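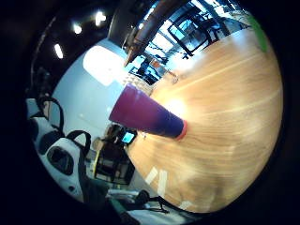 The operators at Cokby asked us last month why the cup cell needs so much care when the job looks so simple, and whether the weekly check could not be done every second week. It cannot. The answers on this page were written for them, and for the other sites which run the same cell.

FAQ: Looking after the cup cell
Updated September 4, 2019

Where must I put the cup before a test run?
Lay it on its side on the table, with the wide end turned away from you. Please do not use a cup with a crack in the rim. The gripper will still pick it, but the result says nothing about the settings.

What are the white tape strips on the table for?
They are our marks for the table position. If a strip comes loose, stop the cell and measure again before you stick a new one. Do not guess from the old glue.

The camera picture is very round at the edges. Is the lens damaged?
No. It is a wide lens and straight table edges will look bent. Damage looks different: a spot which stays in the same place when the gripper moves.

There is a bright spot on the wood. Does it disturb the camera?
Sometimes. The ceiling lights reflect on the wood. At Bridusport they moved the table 38 cm and the missed picks became fewer. Try this first, before you change the exposure.

How often do I clean the lens?
After every 330 cycles, with the dry cloth from the Fagerlund kit. No spray — it goes behind the ring and stays there.

How tight should the finger screws be?
Use the small key and turn until it stops, then 2 clicks more on the Stelach handle. The older handle has no clicks. Ask us for the other sheet.

How long does a full calibration take?
Almost 31 minutes, if the cell is already warm. From a cold start you must add the warm-up time, and this depends on the room.

Can I leave a cable on the floor near the table?
Only if it has enough slack and is fixed at both ends. We had one pulled out in September.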